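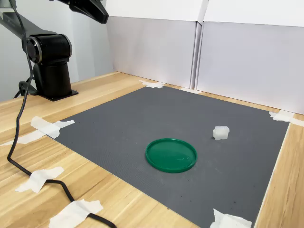 My table with the arm, the mat, the lid and the cube

Arm puts the cube beside the lid, always to the same side

Hello all. I am building a small pick and place station at home, on a wooden table with white panels at the back and the right. The arm should take the cube and put it on the green lid. Without the cube it goes to the correct point. With the cube it lands 8 mm too far left, every time. The reach to the lid is 335 mm. I have set the zero position again two times and the error stays the same. Must I change the base, or is it the software?
Posted 11/8/23 by Purkach

Hartmut Wiegand
If the error is always the same, I would not touch the base first. Look at the cable. Yours is taped to the table in three places, and when the arm turns far, a short cable can pull on it. Take off the tape nearest to the arm, leave a bigger loop and run the same program again. Then check the tool offset – in my own build I had measured it with the fingers open, and closed they were not in the same place. I lost some 400 test runs before I saw this.

Parri
Use a better mat, mine slips also.

Garnine
The mat is taped at the corners, so I don't think it slips. But a shiny lid is not a good target if you use a camera to find it. Do you? Put a matte paper circle on the same place and compare. Please also write which speed you use, I had a similar error only at full speed.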